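**Scan to folder stopped after firmware update**

**watico_desk** wrote:

We have 3 Arkutis floor copiers on a lease, one per floor, shared by 55 people. The firmware went on overnight and now scan to folder fails on two of them with a login error. Printing and copying are fine. The third one still scans, and it got the same update. Same service account on all of them. What should I check first?

---

**tonerlow** wrote:

SMB version. Go to Network > Protocol on the two that fail and see if it got set back to version 1. Your file server is probably refusing that. Compare it with the one that works.

---

**Hường Thân** wrote:

I'd check the clock before the protocol. If the copier's time is off by more than a few minutes, the server can reject the login and you get the same message. We had that in July on a smaller model.

Off topic, but tonerlow asked in the other thread what I sell at the office craft table. The bracelets are three dollars each, bows are five.

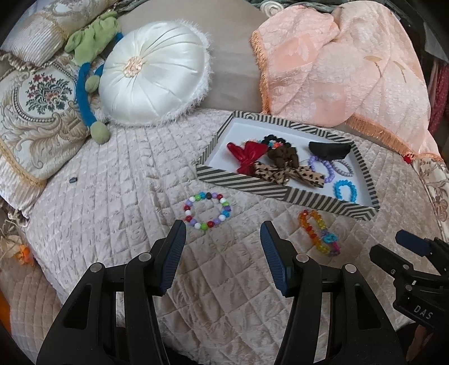 *Bows, scrunchie and bracelets in the striped box*

Back to the copiers: please post the firmware number from the status page too.

---

**watico_desk** wrote:

Clock is right on all of them. Protocol was set to version 1 on the two bad ones and "auto" on the good one. Changed the second floor to auto, restarted it, and scanning works. Will do the other at lunch. Firmware is 168 on all of them, it was 141 before.

---

**pagecount_r** wrote:

I would stop using scan to folder altogether. Send scans to email and you never deal with this again. A stored password on a copier is a risk anyway.

---

**tonerlow** wrote:

Disagree. Our legal people scan files that are far too big for the mail limit. Use an account that can only write to the one scan folder and the risk is small.

---

**pagecount_r** wrote:

Until someone gives it more rights to fix a ticket. I've cleaned that up twice.

---

**watico_desk** wrote:

Email won't work for us, same size problem. The other copier is fixed now as well. I've asked the lease company to warn us before the next update.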